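What an Open Day Should Show

The Trumero open day in June invited the public to see how household robots are taught. Visitors to the Hulme site were offered a talk, a question period and a demonstration of kitchen work with hand-held grippers. The last of these deserves the most attention.

Public demonstrations of automation tend to favor cleared tables and matching blocks. Such displays are easy to follow, but they tell a household very little. A working kitchen asks more of a machine, and of the people who prepare its lessons. A thin utensil with a wire-loop handle must be held between two ribbed pads, over a round container, with bottles crowded together on the counter behind it.
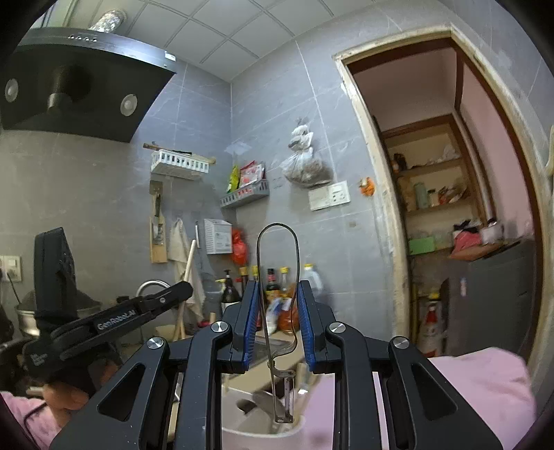 The Case for Ordinary Rooms

It is our view that future open days, including the one planned at Wikthorpe, should keep to rooms of this kind. The Skirkalix program reports a collection of 1549 recorded tasks. That figure means little to a visitor who has not watched a single task from start to finish.

Organizers should also allow more time. Groups at Hulme were given 6 minutes each – too short for a proper question. We would ask for longer sessions, smaller groups and a plain account of the attempts that fail.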